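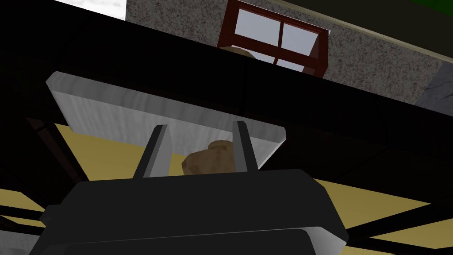
Subject: Re: [satden-users] Duplicate rows after nightly import

Replying to the list, as two other people have written to me off-list with the same fault.

On the original question:

> We moved our library catalogue from Meltier to Satden in May. The
> nightly import reports 2,982 records read and no errors, but the
> table grows by 700 rows every night. Those 700 are copies of rows
> already present. I have rebuilt the index and it makes no
> difference. Is the key column being ignored?

The key column is being used. The trouble is in what Meltier writes to it. Older Meltier exports pad the shelf code with trailing spaces to a fixed width, and the pad width depends on which branch the record came from. Satden compares keys byte for byte, so "QA76" and "QA76" followed by two spaces are different keys, and the second one goes in as a new row.

That alone would give you one set of duplicates and then stop. The reason it repeats is the clean-up job. It trims the column after each import, which puts the stored key back to the short form, and the next night's padded key again fails to match. If you switch the clean-up job off for one night you should see the growth stop, although the copies already made will stay.
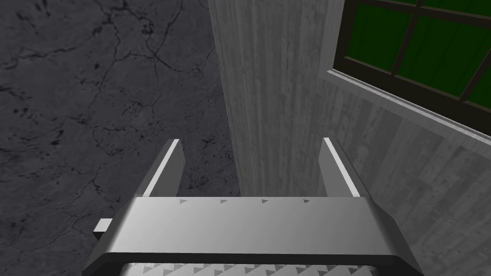

The unique constraint does not catch this either. In the default schema it covers the key and the import batch together, and the batch number changes every night. I would call that a fault in the schema, but it is documented, and there are sites that depend on it for keeping history.

What I did on our own system, in order:

1. Stopped the scheduler and took a full dump. Do not rely on the rolling snapshot, which leaves out the batch table.

2. Ran the duplicate report with the key trimmed on both sides of the comparison. The stock report does not trim, and will tell you there are no duplicates on any morning when the clean-up job has failed.

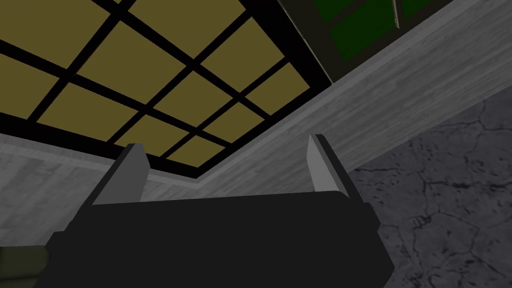 3. Kept the row with the lowest batch number in each group and deleted the others. Loan records point at the oldest row, so keeping the newest one leaves loans with no parent.

4. Added a trim rule to the import map, on the key column only. Trimming every column breaks the notes field, where some branches use leading spaces for indenting.

5. Ran the import by hand, twice, with the clean-up job disabled. The row count was the same after both runs.

Step 3 is slow on a large table. Ours took most of a night until I put a temporary index on the trimmed key – after that it was quick enough to run over lunch. Drop the index afterwards, or every later import has to maintain it. 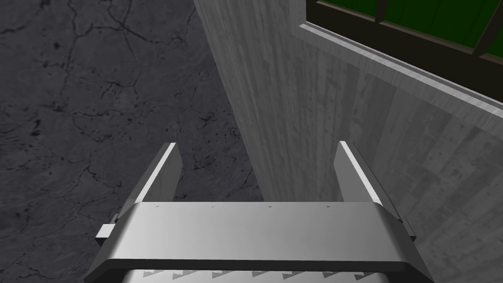 If you use the Salehi patch set, check the version before trying step 4. Anything before release 3 reads the trim rule without complaint and then ignores it. The import log looks the same in either case, so the only real test is to compare row counts.

Flokenow users will not see the fault in this form, as its loader normalises keys on the way in. It does fold case at the same time, which is a separate problem if your shelf codes are case sensitive. Ours are in two branches.

I can post the duplicate query to the list if it is wanted. It is written for our table names and will need editing.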